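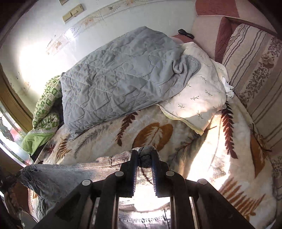 Grey corduroy trousers in the sun.

Flu shot at the Pisow walk-in site in November - go early or late?
The county page says they have 3,000 doses and open at 11. I get a 30 minute lunch. Has anyone been in and out in that time?
sestero_side

atora4
Go after 4. I walked straight to a chair, then sat the 15 minutes they ask for, next to a man eating soup. Bring your insurance card and wear short sleeves. My sweater took longer than the shot.

fahmyfan
Lunch is the worst time, the line goes almost to the parking lot. My drugstore does them too. No idea if it's open to everybody, I just went.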